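Call for participants: does brushing a mattress do anything?

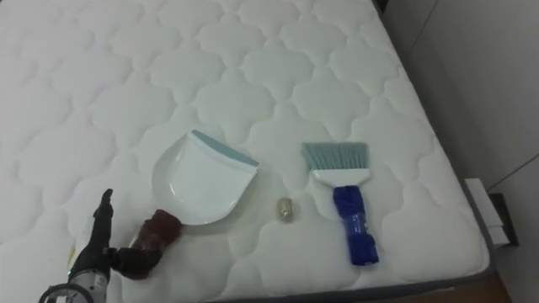 Cleaning columns keep telling us to go over a bare mattress with a hand brush and dustpan before the clean sheets go on. We at Flenance have our doubts. Quilted tops have a lot of grooves, and we have yet to see decent evidence that a brush gets much out of them, or that anyone sleeps better afterwards.

We want households in Tuvosden to try it for 6 weeks, starting in August. Half will brush twice a week, half will leave the mattress alone. You fill in a short form every Sunday (around 3 minutes) and let us visit twice.

You need to be over 18, have a quilted mattress no more than 9 years old and be willing to strip the bed fully. A mattress cover is fine if it comes off. Please don't apply if you sell bedding or cleaning goods.

We pay travel to the opening meeting at Primitz Hall and you keep the brush and pan. There is no fee. We can't promise a cleaner bed and would be wary of anyone who did.

Apply in writing to the Mattress Trial, Flenance, Tuvosden, by Sunday, February 26, 2023.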